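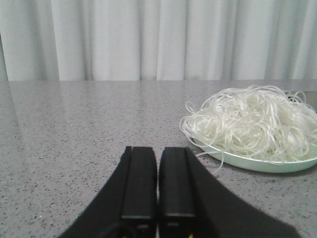 4.2 Learning tunes by ear at the Bultcombe session

I'd expected the older players to tell me they learned everything by ear, and the younger ones to say they'd got it all off the internet. What I got was a good deal messier. Plenty of the older lot keep notebooks (one fiddler's went back 50 years, mostly first bars and key signatures), and several of the teenagers wouldn't touch a written tune at all.

I sat in at Bultcombe and Wendlow from October through to spring, playing whistle badly at both, and logged 115 tunes in all. Figure 4 gives the tunes shared between the two sessions, sorted by key. As you'd guess, D and G swallow nearly everything – there's a small cluster in A minor, and that comes almost entirely from the Ashworth players, who travel over together and tend to start sets as a group.

What surprised me was how much the second parts drifted. First parts stayed pretty steady from one pub to the other, but the B part of the same reel could be so different that I had to listen back twice before I was happy calling it one tune. When I asked about this at Bultcombe, I was told cheerfully that Wendlow had it wrong! Wendlow said much the same about Bultcombe.

I've followed the Dellus index for naming throughout, except where both sessions used a local title, in which case I've kept theirs. Tunes with no name at all are listed by their opening notes. I come back to those in section 5, along with the question of who gets to start a set.

Figure 4. Tunes common to the Bultcombe and Wendlow sessions, by key.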